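## 4. What "clear" means, and to whom

The tenancy agreements in our sample agree on very little, but nearly all of them ask that the kitchen be left clear. None says what this involves. Landlords seem to regard the word as explaining itself, much as they regard the boiler. The tenants we spoke to had argued over it at length, often in writing, and it is the writing that concerns us in this section.

The material consists of 295 notes collected from 45 shared houses in Flisstead, supplemented by interviews in 13 of them. Notes were included if they were addressed to one or more housemates, dealt with the kitchen, and had been left somewhere a housemate could be expected to find them. We excluded shopping lists, unless the shopping list contained an accusation. Coding followed the scheme set out in Section 3, with Cho and Rebelo working separately and then meeting to disagree.

### 4.1 Clear as empty, clear as usable

Two senses of the word account for most of the trouble. In the first, which we call *strict clear*, a worktop is clear when there is nothing on it at all. In the second, *working clear*, it is clear when a person could make a sandwich there without first moving something that belongs to somebody else. Holders of the strict view tend to have lived in the house longer. Holders of the working view tend to own more appliances.

The strict view is easy to state and hard to live by. One house on the Ellero estate adopted it by a vote in June and had abandoned it before the month was out, when the kettle was found in a bedroom. The working view is easier to live by but leaves open the matter of which objects count. Kettles and toasters were almost never disputed. Bread bins were disputed a good deal, usually by people who did not eat bread. Chopping boards fell in the middle: seven of our interviewees thought of a board as part of the worktop, and the other six thought of it as something left out by a person who could be named.

Fruit made matters worse. A piece of fruit in a bowl is, for most purposes, put away. The same fruit on the counter beside the bowl is "out", and on a board it becomes a kind of promise, since it suggests that somebody is coming back. Several notes address fruit of this sort directly ("Is this anyone's or is it just living here now?"). We found nothing similar written about vegetables, which were either in the fridge or past discussing.

**Figure 4.** Speckled granite worktop with a wooden chopping board and a red apple. 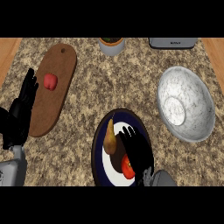
Notes written in the strict sense are short. They favour the imperative and the capital letter, and they hardly ever carry a name, although in a house of four the handwriting generally settles that. Notes in the working sense run longer and are far more likely to include a history. The longest in the collection, from a house in Sproģis Road, covers both sides of an envelope and goes back to the previous tenancy. It closes with "no worries either way", a phrase we have come to read with some alarm.

It would be convenient if the two senses belonged to two sorts of people. They do not. Most of those interviewed moved between them according to whose things were on the counter, and did so without any sign of strain. Asked about his own coffee grinder, one man explained that it was clearly in use. Asked about his housemate's blender, which stood next to it and had been used more recently, he felt that worktops were for everyone.

### 4.2 The grammar of leaving things

Earlier work on household notes has concentrated on politeness, and it is true that the notes are full of it, in the way that a lift is full of people facing the door. We were more taken with the verbs. Things in shared kitchens are seldom put anywhere. They are left, or they have been left, or they seem to have ended up. The passive does a great deal of housework in Flisstead, possibly more than the tenants.

Vilela suggested at an early stage that "left" might simply be the normal verb for objects without a fixed place, and that we were hearing blame where there was only geography. To test this we went back to the notes and separated those concerning objects with an agreed home from those without. "Left" turned up in both, and if anything was used with more feeling where a cupboard had been assigned. Vilela has accepted this, though he would like it recorded that he still finds the word neutral. He lives alone.

**Figure 5.** Chopping board lying at an angle on a granite worktop. 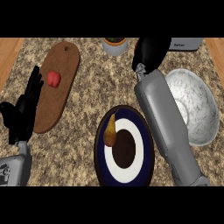
The pronouns point the same way. "We" appears most often where the writer plainly means "you", as in "we need to be better about the sink". "You" in the singular is rare, and in the interviews it was remembered years later, with the date. "Someone" is the favourite by a wide margin. Esteves, whose transcripts these are, observed that in one house the same "someone" had been responsible for everything for up to 15 months, and that all four tenants, asked in private, gave four different names.

Two limits on the above should be mentioned. Our notes are the ones that survived, and a note that worked may well have been thrown away by a grateful reader. We also have no notes from the Eltetti building, where Morais was told that the tenants sort things out by talking. We asked to interview them about this. They have not yet been able to agree on a time.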